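Dandulier hand-held gripper, unit 017: setup and upkeep notes

Status: in use, with reservations

Read this before you take the unit out. It replaces the older setup sheet from Listitz, which claimed the gripper needed "no routine attention." We kept a log to test that claim and it did not hold up.

What this card covers

One hand-held gripper with yellow fingers, the plate behind them, and the recordings made with it on cloth tasks. It does not cover the arm at Doãn that is supposed to replay those recordings. That has its own card, and its own problems.

Contents of the set

Recordings kept: 2643
Recordings set aside: 242
Spare finger pairs: 2
People who have serviced the unit: 2 (Lụa Khương, Lachlan Ogilvie)

"Set aside" means one of us watched the recording and didn't trust it. The supplier's checking script passed nearly all of those. Treat a pass from the script as proof that the file opens.

Setup

Charge fully. Check that the label on the plate matches the number you type into the recorder. The recorder accepts any number, including ones that don't exist.

Tighten the plate screws by hand with the short driver. The Listitz sheet gives a torque value, but Lachlan tried it and stripped a thread, so ignore it.

Squeeze the fingers shut on nothing and look at them against a light. If you see a wedge of daylight at the tips, take them off and seat them again. Don't fix it in software. The offset setting hides the gap on screen and the cloth still slips.

Run the Fleltilico calibration. It reports a score. We have seen good scores with a finger on backward, so do the squeeze check anyway.

Upkeep

Wipe the finger faces after every session with thick fabric. Lint packs into the cutouts and stays there.

Swap fingers when the inner faces feel smooth. The supplier gives a life in cycles. We could not match it to anything we measured and stopped trying.

Look at the bracket for play. Ours loosened in August and the drift crept in so slowly that Lụa only caught it by playing old and new sessions side by side. Most of the recordings set aside come from that stretch.

Dark cloth

The supplier's material says color makes no difference. Our view is that black on black is hard to label, and edges go missing in the folds. Label these by hand, and if you can't tell where a garment ends, write that down and leave the edge blank.
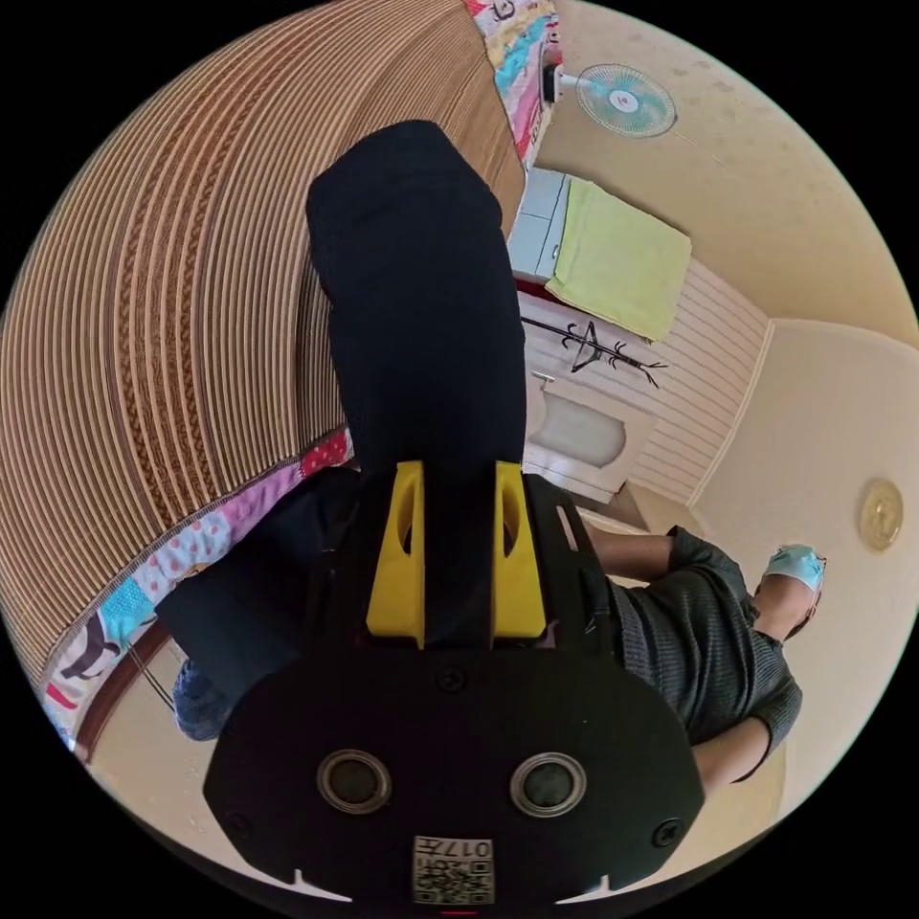
Last changed: December 2024

Unit 017 with black cloth held between the fingers and more of it bunched at the left. The label sits at the bottom of the plate, between the two round openings, so it can be read without turning the unit over.

Known problems

The wide lens bends straight lines badly toward the rim. The correction step helps in the middle and makes things worse at the edges. Don't take lengths from it.

Hands and arms get into view in home sessions. Do not crop them out; cropping breaks the calibration.

No one has shown that fresh fingers give better replays. We think they do. Send numbers to Lụa if you have them, either way.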